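Can It Do the Chores Yet? A Term With Two Arms and a Long List

Project report, Household Automation module
Costel Ardeleanu and Hicham Slaoui

1. What we set out to do

The question we handed in on the proposal form was "Can current two-armed robots perform ordinary domestic and retail chores?" Our supervisor wrote "define ordinary" in the margin, and we spent most of the first month doing that.

We ended up with four chores. Folding a dish towel, loading cups onto a rack, restocking a small shelf, and decorating a tabletop Christmas tree. The first three came out of a survey we gave to people in our building and to the staff of Jatetti, the gift and homeware shop where Hicham works on weekends. The fourth came from the shop alone. Every fall they decorate display trees, and every fall the person who gets the job tries to get out of it. We thought a chore that people actively hide from was a good candidate for automation.

It was also the only chore on the list where the object you are working on fights back a little. A shelf holds still. A towel at least doesn't spring up and hit you. A tree branch does both of the things you don't want, moving when you touch it and then moving again when you let go.

2. Why decorating is harder than it sounds

We timed ourselves first, which we recommend to anyone starting a project like this, mostly for the humility. Costel can hang an ornament in 4 seconds. Asked to explain how, he said "you just put it on." We wrote that down as our baseline method.

Broken into steps, "you just put it on" came to this:

Find the ornament.
Find the string, which is never where the ornament is.
Pick up the string without also picking up the ornament next to it.
Open the string into a loop.
Choose a branch strong enough to hold the weight.
Get the loop over the tip of the branch.
Let go without taking the branch along.

A person does the middle five without noticing. For a robot, every one of them is a separate chance to fail, and they multiply. If you are 80 percent reliable at each of seven steps, you will decorate the tree about one time in five. We did that calculation early and then didn't look at it again for several weeks.

The string is the worst part. It is thin and shiny, it lies flat against whatever is under it, and it takes a new shape each time. Cameras lose it. Depth sensing is not much better, as a thread lying on a tray is barely higher than the tray.

3. Setup

We worked with two arms on a shared tabletop, each with a parallel gripper. A parallel gripper is two fingers that open and close, and once you have watched one try to handle thread you become very grateful for your thumbs.

The control approach was learning from demonstration. One of us drove the arms by hand through the chore, the system recorded it, and a model was trained to imitate what we did. This means that the robot can be no better at decorating than we are at decorating through a robot. We were bad at it. Hicham's first successful hang took eleven minutes and he asked for a break afterward.
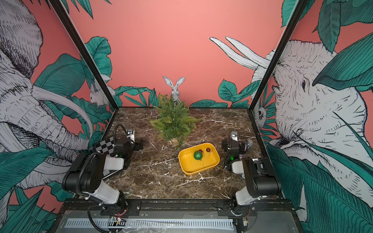
We recorded 300 demonstrations of the tree chore over the term. We threw out the ones where an ornament rolled off somewhere unhelpful, though in hindsight we should have kept a few. A model that has only seen things go well has no idea what to do when they don't, and ours would carry on hanging an ornament it had dropped several moves before. It had lovely form. There was just no ornament.

For scheduling and logging we used Adilis, the department's booking and run-tracking system, which is fine. The task planner was Stetetach, a student-built tool passed down from an earlier group with a manual that ends in the middle of chapter three. We have added to chapter three.

4. Results

4.1 Towel folding

Good, as long as the towel starts flat. If the towel starts crumpled, the arms flatten it first, and this takes longer than anyone would tolerate at home. The final fold is neat. We would describe it as the work of a careful guest who doesn't know where your towels go, because it doesn't know where your towels go.

4.2 Cups on a rack

The best of the four. Cups are rigid and they have handles. The rack doesn't move. We ran out of interesting things to say about this chore by the second week and consider that a compliment to it.

4.3 Shelf restocking

Mixed. Boxes went well and bags went badly. The soft packaging folded under the fingers and the item then stood on the shelf at an angle, leaning on its neighbor. The shop manager looked at our results and said it was about the standard of the late shift.

4.4 Tree decorating

We scored each attempt in three stages: ornament picked up, ornament brought to the tree, ornament hanging on its own after the gripper let go. Picking up the ball itself was reliable once we lowered the closing force. Bringing it over was nearly always fine. Hanging was where the numbers fell off a cliff.

The most common failure was what we called the drop-and-nod. The loop catches the very end of the branch, the gripper opens, the branch bends down, and the ornament slides off. The second most common was the theft, where the loop goes on properly but one finger has needles caught in it, so when the arm retreats it takes the ornament back.

There was a third outcome that we argued over. Sometimes the arm would wedge the ornament into the branches with the string doing nothing at all. It stayed up. Costel wanted to count it, as that is how his family does it. Hicham felt that the string was part of the task description. We report these separately as "resting, not hung," and the reader may decide what sort of household they come from.

Using both arms helped more than anything else we tried. When one gripper steadied the branch while the other worked the loop, the drop-and-nod mostly went away. It also made each attempt slower, and made the demonstrations much harder to record. Steering one arm near a small tree is a skill. Steering two is more like parking a pair of shopping carts in a closet.

5. What it would mean for a shop

For the report we were asked to include a section on practical use, so we took our numbers to Jatetti. Across its display trees the shop put up 2,124 ornaments last season. At our best average speed, and assuming that nothing was ever dropped, wedged or stolen back, the arms would have to begin sometime in August. The manager pointed out that in August the trees are still in boxes, and that getting the trees out of the boxes is the bit she would really like help with.

We had not considered this. It came up again in the survey, once we reread the answers with it in mind. People rarely complained about the central act of a chore. They complained about what surrounds it. Hanging ornaments is close to pleasant. Untangling the strings, fluffing the branches, finding the one box that has the hooks in it and carrying the whole lot back up a ladder in January are the parts people want gone, and we tested none of them.

The same goes for the towels. Folding one flat towel is a fair test of a robot arm, but the real chore involves a dryer door, a pile, a missing sock and a decision about whether something is clean enough. Our project took the piece in the middle that fit on a table.

6. Limitations

The ornaments were laid out for the arms in every run, in a shallow tray, within easy reach. A human did that. A human also reset the tree, bent the branches back into place, and stood near the stop button. If you count our labor, the robot did not save any time on any chore at any point during the term.

We used one tree. We don't know how the model would do with a different one, and after a brief try in March with a bushier tree borrowed from the shop, we have a strong suspicion.

Only the two of us gave demonstrations, and we have different habits. Costel comes in from the side and Hicham comes in from above. The trained model sometimes split the difference and came in diagonally, which neither of us would ever do and which did not work.

7. Answer to the question

For rigid things in known places, yes, slowly. For soft things, sometimes. For anything involving string, you should keep your relatives on good terms.

We would put the next group's effort into recovery, meaning what the arm does in the ten seconds after something goes wrong. We would also have them record failures on purpose and label them, and try a wire hook before they commit to thread. Half of our trouble was thread. The shop sells wire hooks next to the register, and Hicham had been walking past them all term.

8. Acknowledgments and leftovers

Thanks to Takács, the bakery downstairs from the lab, which stayed open late enough to matter. The demonstrations are stored with the department and can be requested through Adilis. Chapter three of the Stetetach manual is now complete. Chapter four is a heading.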